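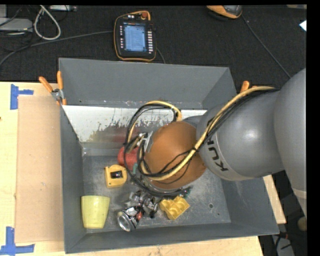 A metal bin on one of the worktables at Prosser Hall, Cludevport.

Wanted: people who own too many boxes

Illard is looking for 12 households in and near Cludevport to take part in a study of what happens to stuff after a move. You know the stuff. It was packed in a hurry, labeled "misc," driven across town at some expense, and put in a closet where it has been living rent free ever since.

We would like to meet it.

What the study is

The project is called Pollura and it runs until the end of January. We want to learn how people decide what to keep, what to give away, and what to move from one side of the garage to the other and call it progress. The lead researcher is Glenys Cadwaladr, who has moved house 8 times and says she is asking for a friend.

What you would do

Keep a short diary, one page a week. Spelling does not count. Neither does penmanship, although Ditte Lykkegaard has to type them all up and would take it kindly if you used a pen that works.

Let two of us visit your home three times. We will look at the boxes. We will not look at the kitchen floor, and please do not clean for us, as it ruins the data and makes us feel bad about our own places.

Come to one group evening at Prosser Hall, with supper. The supper is soup. There was a vote.

You do not have to throw anything out. People keep asking this, usually in a lowered voice. If you finish the study with every box still taped shut, you will have been a perfectly good participant and we will write you down as such.

Who can apply

You should be 18 or older, have moved in the past five years, and still have at least four boxes you have not opened. Renters and owners are both welcome. So are couples who disagree about the boxes, but both of you need to sign the form, and Brodie Lowther, who does the home visits, is not a licensed counselor.

We can't take anyone who works in moving, storage, or estate sales. We also can't take relatives of the team, which has already caused some trouble at Gwenllian Beddoe's family dinners.

What you get

Each household is paid $400: half after the first visit and half after the group evening. Bus fare to Prosser Hall is covered. Parking is free if you can find any, and good luck to you. You may stop at any time without giving a reason, and you keep whatever you have been paid up to that point.

Your name will not appear in the report. Your boxes may be described, though never in a way their mother would recognize.

How to apply

Write to Njål Solberg, Illard, Room 224, Prosser Hall, Cludevport. Tell us when you last moved, how many unopened boxes you have, and what you believe is in one of them. A guess is fine. Please include a phone number and the hours when you pick up.

Applications close Friday, July 9, 2021, at noon. Njål will call everyone who applies, including the people we can't take. Please do not send us a box.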